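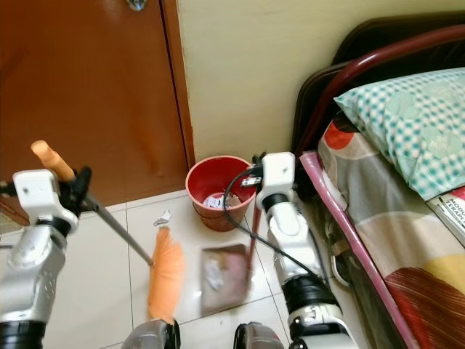
침실 구석, 문 옆 바닥. 빗자루와 빨간 긴 손잡이가 달린 쓰레받기, 빨간 양동이.

작업 노트 / 8월, 오후 4시 넘어서 시작
주제: 매물 면적 표기 통일, 그리고 중복 매물 합치기

드디어 Nirthorpe 쪽 자료가 한 덩어리로 돌아갔다! 지난번까지는 면적 칸에서 계속 걸렸는데 오늘은 끝까지 갔다. 잊기 전에 적어 둔다.

입력은 Ruppert 중개소에서 넘겨받은 매매 매물 500건. 파일을 열어 보니 행이 499개라 한참 들여다봤다. 첫 매물이 머리글 행으로 먹힌 거였다. 원본에 머리글이 없는데 읽기 설정에는 있다고 되어 있었다. 설정 바꾸고 다시 읽으니 500건 제대로 나옴. 앞으로 Ruppert 파일은 무조건 머리글 없음으로 읽을 것. (Parna 쪽 파일은 머리글 있음. 둘을 같은 설정으로 돌리면 안 된다.)

면적 문제
같은 집인데 중개소마다 면적이 다르게 올라온다. 전용면적만 쓰는 곳, 발코니를 더한 곳, 지하 창고까지 넣은 곳. 외국인 매수 문의를 받을 때 제일 많이 꼬이는 데가 여기다. 제곱미터당 가격을 비교해 달라고 하는데 분모가 제각각이니 비교가 될 리가 있나. 그래서 이번에는 면적을 한 칸에 두지 않고 전용, 발코니, 부속 공간으로 쪼갰다. 설명문에 "테라스 포함", "창고 별도" 같은 말이 있으면 그걸 먼저 읽고 숫자를 나눠 담는다. 말이 없으면 빈칸으로 둔다. 예전에는 빈칸을 0으로 채웠는데 이게 평균을 다 망가뜨리고 있었다. 이걸 왜 이제야 봤을까.

빈칸을 그대로 두니까 Nirthorpe 구시가 쪽 제곱미터당 가격 분포가 훨씬 매끈해졌다. 전에는 아래쪽에 이상하게 싼 집들이 한 무더기 있었는데 그게 거의 다 사라졌다. 그래프 보고 소리 지를 뻔했다. 남은 건 수리가 필요한 집, 아니면 지분만 파는 물건. 지분 매물은 가격 비교에서 빼고 따로 표시하기로 했다.

중복 합치기
Evden에 올라온 매물이 Ruppert 목록에도 그대로 있는 경우가 많다. 주소가 완전히 같으면 쉬운데 동네 이름까지만 있고 번지가 빠진 매물이 골치다. 지금 규칙은 이렇다.
- 동네, 층, 방 개수가 같고 전용면적 차이가 2제곱미터 이하면 후보로 묶는다.
- 후보 중에서 난방 방식이나 건축 연도가 서로 다르면 푼다.
- 가격 차이는 묶는 데 쓰지 않는다. 가격을 한쪽에서만 내린 경우가 꽤 있다.
- 애매한 건 합치지 말고 사람 손으로.

세 번째 규칙은 처음에 반대로 잡았다가 고쳤다. 가격이 다르면 다른 집이라고 봤더니 가격을 막 내린 집이 전부 두 채로 갈라졌다. 사실은 그 갈라진 쌍이 제일 재미있는 자료다! 같은 집을 두 군데서 다른 값에 내놓고 있다는 뜻이니까 매도인이 얼마나 급한지 짐작할 실마리가 된다. 합친 뒤에도 양쪽 가격을 다 남기도록 칸을 하나 더 만들었다. 이름은 일단 "다른 곳 가격". 더 나은 이름 있으면 바꿔 주세요.

손으로 확인한 것
합친 결과에서 400건을 뽑아 눈으로 훑었다. 눈이 빠질 것 같았지만 규칙만 들여다볼 때보다 훨씬 많이 배웠다. 메모한 것들:
· 신축 단지는 같은 평면이 층마다 반복되니까 층 정보가 없으면 절대 묶지 말 것. 서로 다른 집이 하나로 합쳐진 게 대부분 여기서 나왔다.
· "1층"이 지상 첫 층인지 그 위층인지 중개소마다 다르다. Evden은 지상 첫 층을 0으로 적고 Ruppert는 1로 적는다. 변환표 추가함.
· 다락방 매물은 천장 낮은 부분을 면적에서 빼는 곳과 안 빼는 곳이 있다. 설명문으로는 구분이 안 된다. 일단 다락 표시만 달아 두고 보류.
· 사진만 바꿔서 다시 올린 매물이 보인다. 올린 날짜가 새로워도 시장에 나온 지는 오래된 집이다. 첫 등록일을 따로 잡아야 매물 체류 기간이 맞는다.

마지막 것은 정말 하고 싶다. 체류 기간이 제대로 나오면 어느 동네가 빨리 팔리는지 문의하는 사람들한테 감이 아니라 숫자로 답할 수 있다. 지금은 새로 올린 날짜를 그대로 쓰고 있어서 다들 금방 팔리는 것처럼 보인다.

소유 형태
Parna 쪽 아파트에는 조합 지분으로 파는 집이 섞여 있다. 겉으로는 일반 소유권 매물과 똑같아 보이고 값은 싸다. 대출이 되는지도 명의 이전 절차도 달라서 외국에서 온 매수인이 계약 직전에야 알고 당황하는 일이 생긴다. 소유 형태 칸을 필수로 올리고, 비어 있으면 목록 맨 위에 안 뜨게 했다. 관리비에 조합 대출 상환금이 들어 있는지도 같이 적고 싶은데 중개소에서 잘 안 준다. 물어보는 양식에 한 줄 추가해 뒀으니 다음 자료부터는 들어오길.

다음에 할 것
1. 첫 등록일 추적. 사진 말고 설명문 유사도로 먼저 해 본다.
2. Parna 파일에 면적 쪼개기 적용. 거기는 설명문이 짧아서 빈칸이 많을 듯.
3. 층 변환표를 공용 폴더로 옮기기. 지금 내 컴퓨터에만 있음.
4. 다락방 면적, 중개소에 직접 문의.
5. "다른 곳 가격" 칸이 비교표에 나올 때 오래된 쪽 가격을 흐리게 표시할지 정하기.

저녁 7시 10분. Nirthorpe 전체 다시 돌리는 중. 결과는 같은 폴더에 "면적분리_2차"로 저장된다. 이전 결과 덮어쓰지 않게 이름 바꿔 놨으니 둘 다 열어서 비교해 보시길, 구시가 탭부터!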